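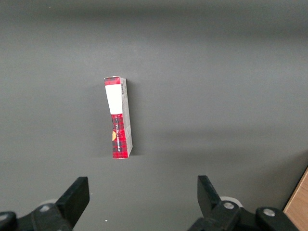
Small boxes are my downfall. Teabags, plasters, fuses, the tartan ones you get given at Christmas and can't bear to throw out... I had them on every windowsill in the house until I finally gave in and bought a little wooden drawer cabinet from a junk shop in Otstead. It cost me 40 quid and I still think I did well!

So, a few things I've picked up since.

Try everything in the drawer before you decide where it lives. A tall slim carton will often go in lying on its side when it hasn't a hope standing up. I lay mine with the printed end towards me, so I can read what it is without pulling the whole lot out.

Do the sorting on a bare table, and put a tray down first. Anything you're not sure about goes on the tray (mine's an old one, a bit bowed in the middle) and the rest stays off it. My neighbour Grímur Oddsson uses a baking sheet, and grumbles every time he needs it back for the oven.

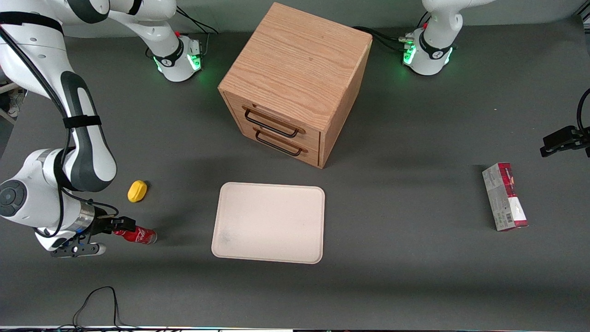
Cans don't belong in drawers. I know, I know, they fit. But they roll about each time you open the thing, and then one evening you get a dented one fizzing all over your spare batteries. Keep them on a low shelf, and while you're sorting lay them well back from the edge of the table.

Same goes for fruit, by the way. A lemon at the back of a drawer is a horrible thing to find in August. Bowl on the worktop, where you can see it.

If a drawer sticks, rub a candle stub along the runners. Just a plain white candle, nothing fancy, and wipe off the crumbs of wax after. I did all of mine one wet afternoon and they've run sweetly ever since, apart from the bottom left, which has always been a pig.

Labels: pencil on masking tape. You will change your mind! I've been through "string", "string and bulbs" and "bulbs etc." on the same drawer since spring, and the tape peels off clean every time.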